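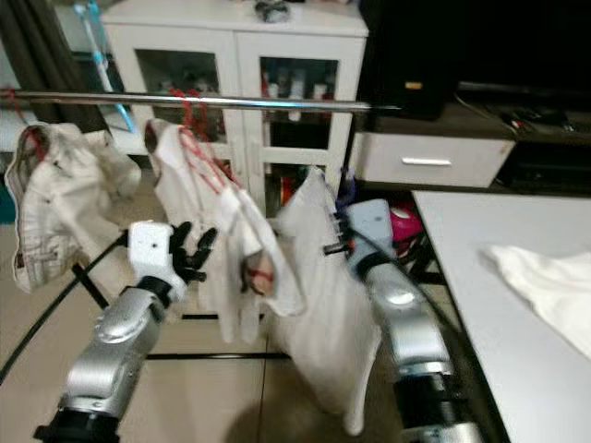 The **Cisstead Small Investors' Fair** is a yearly gathering for private shareholders, savers and people who have been told by a relative that they ought to be one or the other. It is held each February in the town's former corn exchange, a building last used for trading anything in the age of the horse. The fair draws some 900 visitors and runs for a single day.

## History

The fair began as a side room at a stamp and coin show. Stamp dealers complained about the noise, and after 2 years the investors were asked to find their own hall. The early programme was made up largely of talks on dividends, given by speakers who had recently discovered them. Carico, a share-dealing firm, became the main sponsor soon afterwards and has kept its name on the tote bags ever since.

## Format

Doors open at 9 am. Talks are given on 3 stages, the smallest of which is a landing. There are usually 16 exhibitors, among them brokers, newsletter publishers and the pension software company Trinex, whose stand is popular for its chairs.

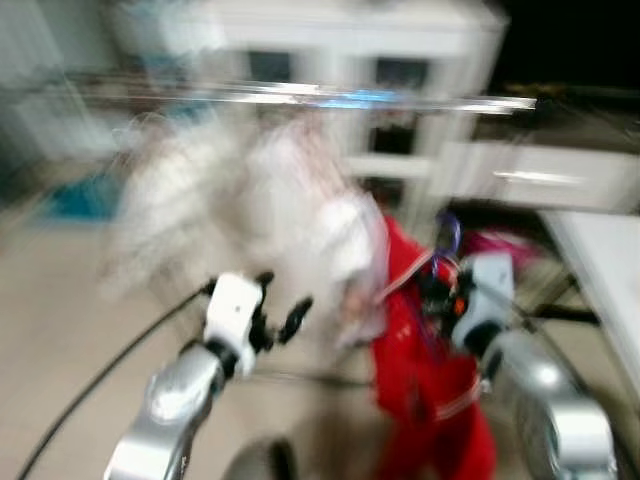 *Robot arms with red and white fabric.*

The closing event is the Forecast Supper, at which guests write down where they expect the market to stand a year later. The slips are sealed and read out at the next supper - a custom that has done a good deal for the humility of regular visitors and rather less for their returns. The winner receives a brass paperweight.

## Reception

Local opinion is mostly kind, although café owners note that investors tend to share a scone. A rival fair in nearby Li lasted two seasons, having been set up on the advice of that year's paperweight holder.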